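Bathroom Vanity Tips, and a Few You Can Skip

Most advice on keeping up a bathroom vanity comes from people who sell something for it. I have tried a lot of it over the years, some for this page and some out of plain stubbornness, and a fair amount did nothing I could see.

Start with the spray cleaners. I used Skalix on one half of a counter and dish soap in warm water on the other half for 3 weeks. The Skalix side smelled like a dentist's office. Other than that I could not tell the two apart, and neither could anyone I asked. Use the soap. Wipe it off with a second, clean cloth, or you will get a dull film and blame the counter.

Vinegar is oversold too. It does take mineral crust off a chrome spout if you wrap a soaked rag around it for twenty minutes and rinse well. On marble or any limestone it will etch the surface, and the people telling you to put it on everything rarely mention that. If you don't know what your top is made of, stay with soap until you find out.

Doors that hang crooked are usually a hinge problem. Before you buy new hinges, open the door and look for the adjusting screws. Many modern hinges have two of them, one for side to side and one for in and out. Give a quarter turn, close the door, look at the gap, and repeat. I was quoted $229 by an outfit in Cliltden to "realign" a pair of vanity doors. It took me one screwdriver and most of a ball game on the radio.

Bar handles work loose -- the screws are inside the door, so you won't notice until the pull spins in your hand. Snug them by hand. A power driver can crack the finish around the hole. 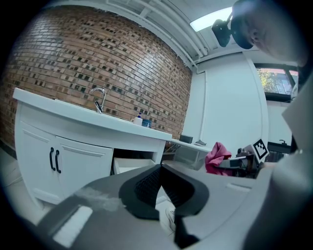

White vanity with black bar handles and a chrome gooseneck faucet.

Now drawers. Every article says to buy dividers. Measure first, and measure the inside with the drawer pulled out, at the back as well as the front. The Jernilex set I bought was listed as fitting "all standard drawers" and stood half an inch too tall for mine. Cut-down shoe boxes have held up fine for two years.

If a drawer sticks, vacuum the slides before you oil anything. Hair and powder are the usual trouble, and oil turns them to paste. A dry silicone spray is all right once the slides are clean. I would skip the candle wax trick on metal slides. It's meant for wood runners.

Paint touch-up pens are a gamble. I have yet to find a white that matches another white. Try it on the inside edge of a door, let it dry overnight, and look at it in daylight before going near the front.

Last, the caulk where the top meets the wall. If it is black underneath, no cleaner will fix it, whatever the bottle says. Cut it out, let the gap dry for a full day, and put in new.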